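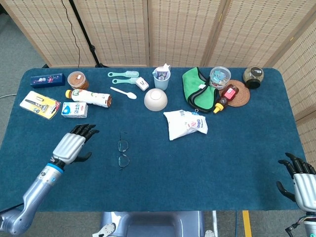

Wanted: someone to sell used cars with me (and wash a fair few of them)

Hello! I run Hemmont Car Sales, a small used car pitch on the Clulten road, and I need another pair of hands from November. If you like cars, like people and don't mind standing on a forecourt in sideways rain, please read on.

The job is sales, mostly. You'd be answering the phone, showing people round the cars, going out on test drives and doing the paperwork when they say yes. The rest of the time you'd be moving cars about, jump-starting whatever has gone flat, taking pictures for the website and writing the adverts. I've been writing them myself for years and I know they all sound the same — if you can describe a silver hatchback in a way that makes somebody want to get off the sofa, I'd love to hear from you.

We keep 70 cars on the pitch, nearly all of them small family stuff, plus the odd van. Most come in as part exchanges from Yazıcı Motors over in town, and they're decent cars with proper service history. We don't do pushy here. If a customer wants to go home and think about it, we give them the keys to their old car back and say cheerio.

What I'm after:

A full driving licence, clean or near enough (three points for speeding won't put me off, but tell me now).
Happy driving manuals and automatics, and able to reverse into a tight gap without going pale.
Good on the phone, and able to write a clear email.
Able to work Saturdays, two out of three.

You don't need to have sold cars before. My last two starters came from a shoe shop and a call centre and both did really well. We use a stock system called Fisura, and it's a bit of a pig for the first week, but I'll sit with you until it makes sense.

Pay is £1,896 a month before tax, plus commission on every car you sell, paid the month after. Hours are nine to half five with a proper lunch break, 28 days' holiday including bank holidays, and staff price on servicing. There's parking, obviously, and the 524 bus stops by the gate.

To apply, drop in and ask for the manager (me) or put a letter through the door. Tell me what you've been doing lately, what you drive and what you'd drive if you had the money — I do read that bit first! A CV is fine but it doesn't need to be fancy.

I'll be asking people in for a chat and a quick drive round the block in early November, and I'll ring everyone who applies either way.

Posted 2018-10-16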